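3.2 Collection of demonstrations by remote control

All demonstrations were recorded in the Gumemier simulator. The operator wears a headset and holds one controller in each hand, and the motion of each hand is sent to the arm of the same side. The base is driven with the two thumb sticks. In total we collected 897 demonstrations, of which 200 were kept apart for the tests in Section 5. Before the recording, every operator was given some 3 hours of free practice. The room is one of the Postis set of home interiors, and it includes a cabinet and a shelf unit which the robot must reach (Figure 2). 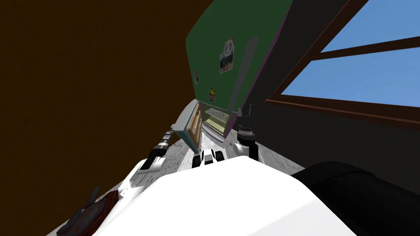 Figure 2. Simulated room and both arms of the robot, seen from above its white body.

Danilo Catacutan remarked, after reading an early draft, that an operator who looks over the body of the robot will learn to move his own head in place of the base, and that such a habit can not be copied by a policy which has no neck. We think this remark is correct for a part of our data. For this reason the head pose is stored together with the arm commands, and in Section 5 we train one policy with it and one without it.

A demonstration was discarded when the operator released a controller before the end of the task, or when the connection was lost. Pauses were not removed. We tried to cut them in July, but the grasps of the trained policy then became less steady, and we returned to the full recordings.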